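Search
Enter keywords Go

Flornby releases Parik 5 with reworked gripper control and wrist camera calibration

November 3, 2025

Flornby has released version 5 of Parik, its control and perception package for robot arms fitted with electric grippers and a wrist-mounted camera. The update replaces the gripper driver, adds a calibration routine that runs without a printed target, and changes how the motion planner treats the hand while the fingers are moving.

The largest change is in the driver. Earlier versions sent a position command to the gripper and waited for a finished flag before returning control to the arm. Parik 5 runs the gripper in its own loop and publishes finger position, motor current and fault state on every cycle. The arm and the hand can now move at the same time, and a grasp can be stopped partway through if the current rises before the expected contact point. Flornby says the old blocking call is still available under its previous name and will be removed in a later version.

Calibration has also been rewritten. The new routine uses the gripper itself as the reference. The arm is parked facing a plain surface, the fingers are stepped through a series of openings, and the software fits a model of the finger linkage to the outline it finds in each view. Pivot screws are used as extra fit points when they are bright enough to detect. The result is an estimate of the camera pose relative to the gripper base, along with an error figure for each opening. A full run takes 20 positions. A short run of five is provided for checking a camera that has been bumped or remounted.
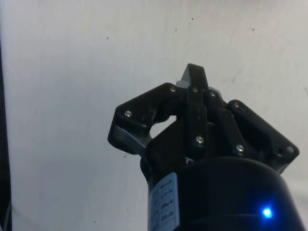 The routine writes a mask for each finger position, and the mask is then passed to the perception stage so that pixels belonging to the hand are dropped before object detection. In Parik 4 the mask was a fixed polygon drawn by the user, and it had to be large enough to cover the fingers at every opening. This hid part of the workspace just ahead of the fingertips. The new masks are interpolated between calibrated openings and follow the reported finger position.

Small fixed marks in the background, such as specks on a wall, are ignored by the fit if they do not move with the linkage. Strong reflections on glossy housings remain a known problem. The release notes recommend even, diffuse light and advise lowering the exposure if a status LED spreads into the outline of the body.

In the planner, the collision model of the hand is now updated from the finger state at each waypoint. Previously the planner assumed fully open fingers along the whole path, which led it to reject some valid moves into narrow bins. Sarmiento, an integrator that tested the release on its bin-picking cells, reported that planning failures dropped by 41 percent on its own set of recorded jobs. The set has not been published.

Configuration files from Parik 4 are converted on first start. Hand-drawn masks are kept but turned off. Sites that use the Grudberg plug-in for logging will need to update it first, as the older plug-in reads the finished flag directly and will report every grasp as timed out.

Parik 5 is available now to customers with a current support contract. A maintenance release with support for two-camera wrists is planned for January.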